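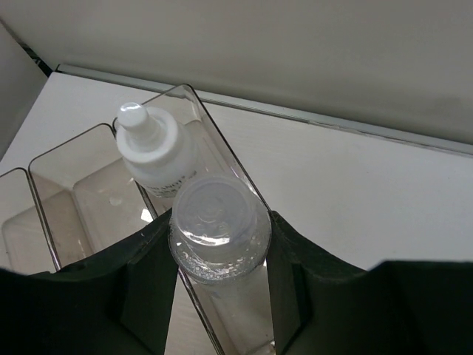 1/ We've been in the Trollitz house for 16 years and on Thursday I finally emptied the bathroom cabinet, all of it, right back to the shelf paper. A few of you asked how I went about it, so make yourselves a cup of tea, I do tend to go on.

2/ Start in the morning if you possibly can! I began after supper, and by the time I'd got everything out on towels in the hallway it was nearly bedtime and people were stepping over cotton wool to brush their teeth.

3/ First job is dates. On most creams and lotions there's a tiny drawing of an open jar with a number and an M next to it, and that's how many months it's meant to last once opened. I'd never noticed it in my life. Eye drops are far stricter, so do read the leaflet, and if the leaflet has gone walkabout ask at the chemist.

4/ Speaking of which, old medicines don't go down the loo or in the bin, please. I took a carrier bag of ours on the 153 to Teixeira, the pharmacy by the Hadach roundabout, and they took the lot over the counter and were very sweet about it (I'd been dreading a telling-off).

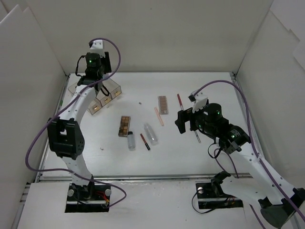
They'd rather you kept tablets in their boxes, by the way, and left any sharp things out of the bag altogether and asked about those separately. I had to stand to one side and sort mine on the end of the counter, with a queue behind me.

5/ Next, the duplicates. I seem to buy hand cream whenever I'm a bit fed up, and there was Besus rose in every corner of that cabinet. The unopened ones have gone in a bag for the charity table, and the open ones I'm working through, one by the sink and one by the bed. My hands have never been so soft.

6/ The big bottles defeated me for a while. I'd bought a 900 ml shampoo thinking it was thrifty, and it's too tall for any shelf we own, so it lived on the edge of the bath and fell in every other day. I now fill a little pump bottle from it and the big one stays under the stairs. 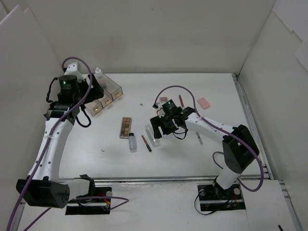 7/ Trays! Clear ones if you can find them, nice and shallow. Small bottles go standing up, tubes lie down, and anything that drips gets its own corner. Mine were £3 each from the market and they lift straight out when you want to wipe the shelf.

8/ Someone asked about perfume. I've moved mine to the bedroom, in a drawer, away from the steam and the window. The old bottle of my mum's is staying exactly where it was, whatever the date says.

9/ Airing cupboard in June, if my knees allow. Do tell me what you do with odd pillowcases, I've got a stack of them and can't bring myself to cut them up.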